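Forum > Household > Laundry and Linens
Topic: Is folding kitchen towels and small cloths worth the time at all?

pellworth
Posts: 107
I keep reading that folding every little cloth saves space. I don't buy it. I have a drawer of hand towels, some burp cloths the kids outgrew, and a heap of rags. I tried folding all of it for a month and the drawer looked exactly as full as before. Convince me or tell me I'm right.

grayduck_oh
Posts: 1,190
You're right about the rags. Rags go in a bag. For anything you dry dishes with I'd fold, but only in half twice. The thirds method in that Udow booklet everyone passes around is a waste of an evening.

mabeltown
Posts: 21
I disagree with both of you. The trouble is people pick up a cloth by the middle and then fight with it. Take two corners, pull it tight, lay it down, fold. Five seconds. And use two baskets, one for folded and one for whatever hasn't been done yet. If it all goes back in the same basket you end up folding things twice.
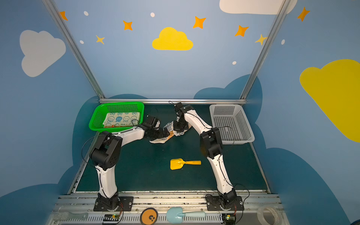
Bunny cloth folded in the green basket, striped one still up in the air. Gray basket empty.

pellworth
Posts: 107
OK, but that's one cloth folded. Show me thirty. Also the one being held up is pretty crumpled, so I'm not sure what folding does for it besides hide the wrinkles.

mabeltown
Posts: 21
Pull it tight first, like I said. It won't look ironed and it doesn't have to. Mine lie flat enough to stack.

tuckerline
Posts: 1,655
Do those baskets with holes hold up? I had a pair from Desmet and the rims split the first winter. I've been burned on plastic ever since, and the Pumano ones at the hardware store look even thinner.

grayduck_oh
Posts: 1,190
Never had a rim split. Were you carrying wet towels in them? That's a lot of weight for a small basket.

tuckerline
Posts: 1,655
Wet towels, yes. What else is a laundry basket for?

grayduck_oh
Posts: 1,190
Dry ones, if it's that size.

pellworth
Posts: 107
Back to the question please. Does anybody have a drawer that got emptier from folding? Not neater. Emptier.

mabeltown
Posts: 21
Mine did, but I'll admit I threw out almost half of it while I was folding. Also is anyone going to mention the toy shovel? Clear the table before you start or you'll fold one into a towel. I've found a crayon and a doll shoe that way.

pellworth
Posts: 107
So it was the throwing out that did it. That's what I figured.

fennelroad
Posts: 21
I bought the Fuvar drawer dividers in April for this same problem and took them out again by May. They eat up more room than the folding saves. Rolling was worse, everything came undone when I pulled one out.

grayduck_oh
Posts: 1,190
Rolling is for suitcases.

mabeltown
Posts: 21
Agree on that one at least.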